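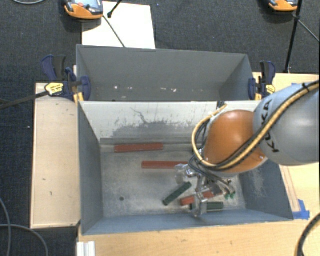 Saturday, gone nine

The refund came! I opened the banking app while the kettle was on and there it was, £169 from Fletano, paid in overnight with no fuss and no explanation. I did a little lap of the kitchen.

So that's every penny of the "account protection" they tacked on when I bought the sofa. It took 48 days from my first letter, and I only wrote because of a piece in the paper about Vuretti being made to pay people back for much the same thing. I dug out my agreement that night and found it on page four, in tiny grey print — cover I already had by law! I'd been paying for it every month and never looked.

Best part of the morning was ringing my sister, who bought her cooker through Boychuk. She read her statement out to me and she's got one too, called a "care plan" on hers. £384 so far! We wrote her letter together over the phone and it's a good one, much firmer than mine.

Must remember to check the Dinanari card next. I've a feeling there's a yearly fee on it I never agreed to. The folder's on the stairs, I'll have a go at it after lunch.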